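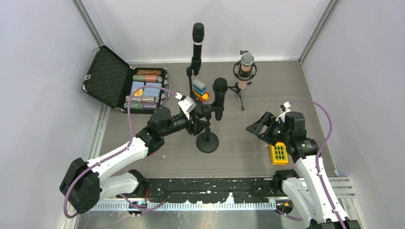

*An open case of poker chips.*

## Beditz 4 will stop rewriting slow joins by default

Drosirville, November 2025

The team behind the Beditz database has turned off automatic join rewriting in version 4, which went up for download this week. Queries will now run with the join order the standard planner picks unless a user asks for the older behavior.

The rewriter was added in May as part of version 3. It looked at queries that joined five or more tables and tried to put the smaller tables first. On many reporting jobs it cut run times. On others it made them worse, mostly where table statistics were out of date and the rewriter guessed wrong about which tables were small.

Ataberk Bozkurt, who maintains the planner, wrote in the release notes that the feature is staying in the code and will still get fixes. It can be switched on for a single session with `SET join_rewrite = on`, or for a whole server in the config file. Existing config files are left alone during the upgrade, so servers that already have the setting written out will see no change.

Catacutan, the hosting company that runs most of the managed Beditz servers, said its customers will be moved to version 4 in stages. It will keep the rewriter on for anyone who opens a ticket before their upgrade window. Windows are 15 minutes long and can be pushed back two times.

The change also affects Vistier, the dashboard tool that sends its queries straight to Beditz. Vistier builds long joins from saved charts, and its users were among the first to turn the rewriter on. A patch due next week will add the session setting to each connection – but only for charts that join five tables or more.
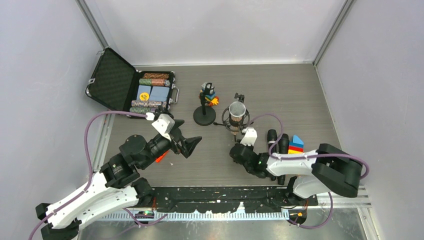 Catherine Gourlay said she would have liked the switch to come with a warning in the log. Her nightly inventory report went from 4 minutes to almost 15 on a test server, and it took her most of a morning to connect that to the new default. She has since put the setting at the top of the report script and the old run time is back. She added that running `ANALYZE` on the two largest tables got her part of the way there without it.

A log message is planned for the next minor release, according to the project's issue list. It will show up once per session when a query would have been rewritten under the old default.

Version 4 also drops support for the old text dump format. Dumps made with version 2 have to be loaded into version 3 and exported again before the upgrade. The binary format is unchanged, and the steps are in the upgrade guide under "Older dumps."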